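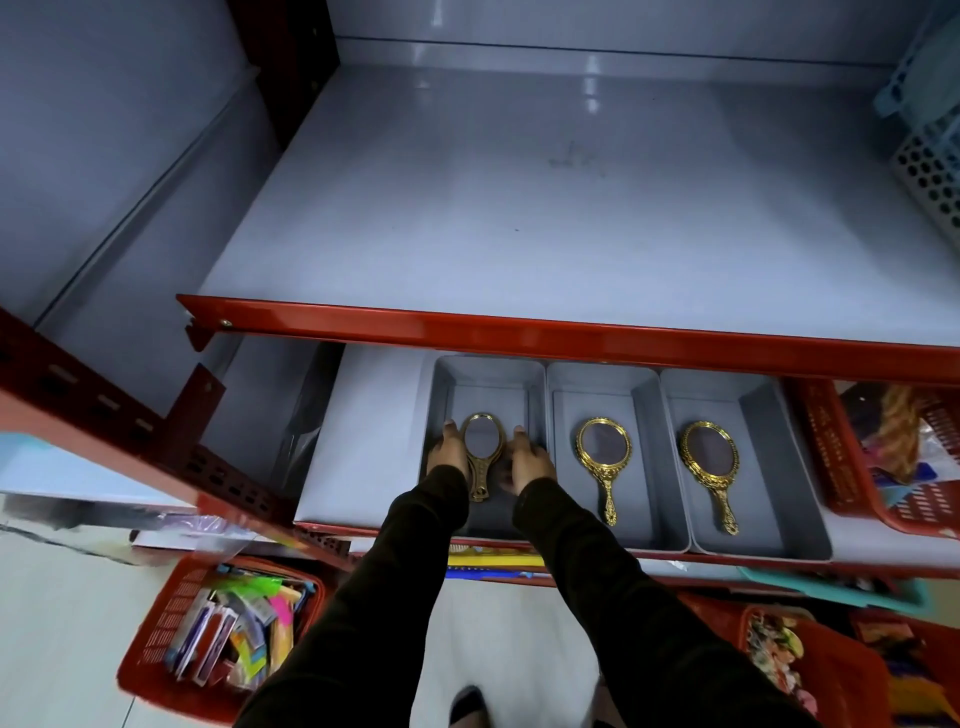 Both hands on the first of the three gold mirrors, lower shelf, one mirror to a tray.

Shelf Work, or: can a machine tidy my shop yet?

Hi, and welcome to the August page! I run a small variety store called Skideck (hair stuff, party stuff, stickers, baskets of little things that cost next to nothing) and I've been writing for a while now about which of our daily chores a machine could take off my hands. Short version: the floor, yes. The shelves, not so much, and the shelves are where all my time goes.

I put the mirror shelf at the top because it's the one I always bring up when people ask me about this. A hand mirror sounds easy. It's got a handle, it's stiff, it stays where you put it. But look at where it lives – down low, under a red metal lip, in a gray tray with sloped sides, with a frame that's all fancy edges. You have to get both hands in under there without knocking the one next to it. I bend down and do it while thinking about lunch. A machine has to work out where the shiny part ends and the frame begins, and mirrors reflect everything around them, so good luck with that.

And then there are the red baskets. Love them, hate them. Small flat packs in every color, all leaning on each other, and customers dig through them like it's a treasure hunt (it kind of is!). Putting a basket back in order means picking out one thin card from between a lot of other thin cards. Soon-im Wi, who used to manage our Dunne branch, could do a whole basket in the time it took me to find my glasses. I have yet to watch a video of any machine doing it at a speed I'd pay for.

A few notes from the last round of reader mail, while I'm at it:

Liis Eglītis wrote to say her store tried a Jetau floor unit over the holidays last December and kept it. It mops at night and gets stuck under the greeting card rack. She says 9 out of 10 for the mopping and I should stop being so gloomy. Fair enough, Liis.

Justinas Siliņa asked whether I'd change my shelves to suit a machine. I've thought about this one a lot. Trays help, for sure. One item per tray, same direction every time, and I bet a decent gripper could manage the top shelves. But if I gave every item in the store its own tray I'd need a store five times the size, and I'm already paying plenty for this one.

Marjatta Partanen thinks I've got it backwards and that the home is the harder place, because at least my mirrors are always on the mirror shelf. At her house they could be anywhere, including the bathtub. I gave that some thought while looking for my own hairbrush and I'm coming around to her side.

Price is the other thing. I got a quote from Flurkura for a shelf-checking unit, the kind that rolls along and tells you what's out of stock. It came to 800 a month, and it doesn't pick anything up! It tells me the mirrors are messy and then I go and fix the mirrors. I can see the mirrors are messy from the register.

So where am I on all this? I'd take a machine today for carrying boxes from the back, and I'd take one for sweeping. For anything in a tray under a shelf lip I'm still betting on two hands, a bit of patience and decent knees. Ask me again next year – I change my mind on this stuff all the time.

If you've got a chore from your own store or kitchen that you think is ready to be handed over, send it in and tell me how long it takes you now. I'm working on the page about folding next, so towel people, I especially want to hear from you.

Posted 5th August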